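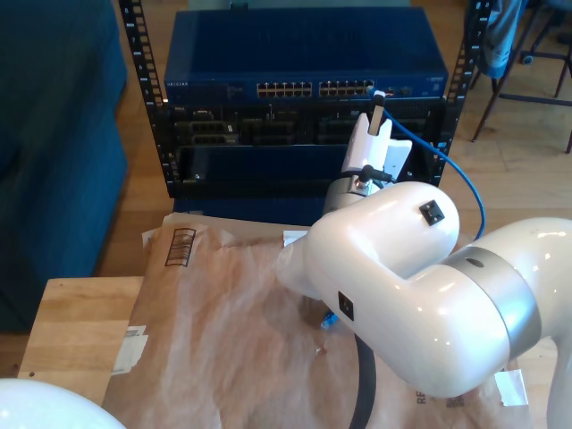

Lucinda Lyons learned the songs for her first album in the back seat of a car. Her accompanist drove, her mother held the sheet music, and by the time they reached Haverford she had most of the words. The session was booked for the evening because the studio charged less after six.

The album came out on Piltano, a label that mostly sold polka and gospel records by mail. Piltano pressed 1,000 copies. A good number of them went back to the warehouse and stayed there until the building was sold. If you find one today with the jacket in decent shape, it will cost you more than Lyons was paid to make it.

She is not bitter about this. She is 84 now, lives in a ground-floor apartment with a piano that takes up half the living room, and sings most mornings before breakfast. Her speaking voice is low and a little rough. When she sings, it goes up in a way you don't expect, and the roughness goes with it.

"I never had a pretty voice," she says. "I had a voice people turned around for. You can work with that."

For most of her career she worked with it at the Postach Room, a supper club on the second floor above a furniture store. The club had 363 seats when the tables were pushed together and a kitchen that closed at ten. Comedians opened. Lyons went on at nine and again at eleven, six nights a week, with Sunday off. The late show was the one other musicians came to.

The act changed over the years, but the frame of it stayed the same. She opened with something fast, sat down on a stool for three ballads, and then did what the posters called her "travel set," songs supposedly from far-off places. Most of them were written by her bandleader in an office downtown. One was said to be a shepherd's song from a mountain village named Skaltach. There was no such village. The bandleader had made up the name, along with the language the song was in.

"Skaltach" is the one people remember. It runs a little over three minutes. There is a drum, a flute and something that sounds like a gate being dragged over gravel, and Lyons comes in over the top with no words anyone can understand. On the record it fades out. In the club it ended when she walked off, still singing, through the kitchen door.

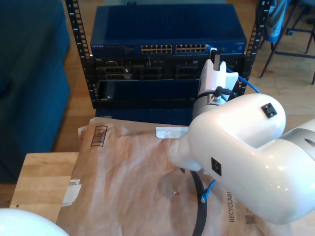
Songs like that have a mixed reputation. They sold a version of other countries to people who had no plans to go there, and the costumes were often worse than the music. Lyons brings this up before anyone asks her to. She wore a headdress in the early years and gave it up when a busboy at the club, who came from the part of the world it was meant to suggest, asked her politely what it was.

"I didn't have an answer for him," she says. "So I put it in a box. The song was fine without it."

She kept singing "Skaltach" in a plain black dress, and it went over better. People paid attention to the sound. A reviewer for the local paper, who had ignored her for years, came to a late show and wrote that she sang as if she were trying to reach someone in the next building. She cut that out and still has it, in a kitchen drawer with the takeout menus.

The club closed when the furniture store wanted the second floor for bedroom sets. Lyons was 41. She taught voice lessons, sang at weddings, and did a long stretch as the organist at a church where hardly anyone knew what she used to do. She married late, to a piano tuner, and was widowed 12 years ago. She recorded nothing in that time. No one had asked.
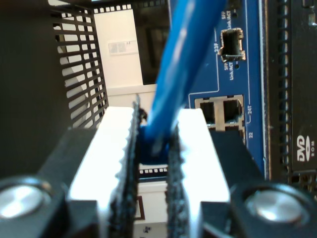

What changed things was a box of tapes. Piltano's old masters had been passed from one owner to another, and the last of them had been paying for storage without knowing what was in it. When the reels were finally played, there turned out to be four sessions by Lyons, and only one of them had been released. The others included a full evening taped at the Postach Room, with the dishes and the late arrivals left in.

The live tape is the best thing she did. The studio album is careful, and you can hear the clock running. At the club she takes her time. She stretches the second ballad until the bass player drops out and has to find his way back. Somebody laughs at the wrong moment and she waits, then sings the line over again, more softly. Between songs she tells a story about a flat tire that goes nowhere and gets a bigger laugh than the comedian did.

There are problems with it too. The flute is too close to the microphone, and the first song is missing its opening bars. The tape also ran out during the second chorus of the closing number. The producers of the reissue thought about fading that song early to hide the gap. Lyons asked them to leave it alone, and on the finished album it simply stops.

She listened to the tapes for the first time at her kitchen table, on borrowed headphones. She recognized the bass player by his cough. She had forgotten two of the songs completely and had to ask whether it was really her.

"I was better than I thought," she says. "I was also flat in a couple of places, and I'd like that in the article."

The reissue sold well enough to bring offers. Lyons turned down most of them. She does not fly, and she does not like to be out past eleven, which rules out a lot of the music business. But she said yes to an outdoor concert in September, in the park in Haverford, a short walk from where the studio used to be. It drew 3,000 people. Many were younger than the record.

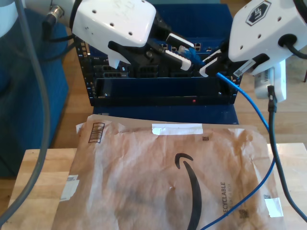 Two robotic arms holding connectors at a dark blue network switch.

She sang for 35 minutes, sitting down, with a piano, a bass and one drum. She did the three ballads in their old order. She told the flat tire story. For "Skaltach" she had asked for a flute player and then changed her mind at rehearsal, so the song started cold, with only her voice and the drum, and took a few seconds to quiet the crowd near the food trucks.

The high part is lower than it was. She moved the song down two keys and left out the longest of the held notes, filling the space with a kind of hum. Whether people noticed is hard to say. Those who knew the record were mouthing the sounds along with her, each of them a little differently, since the words were never written down.

There was no kitchen door to walk through. When the song was over she reached for her cane, and the bass player gave her his arm as far as the steps. The drummer kept going until she was down.

She has started teaching again, two students, both on weekday afternoons. One wants to sing opera. The other is 19 and came with the live album under her arm, asking to learn "Skaltach." Lyons has her on scales for now.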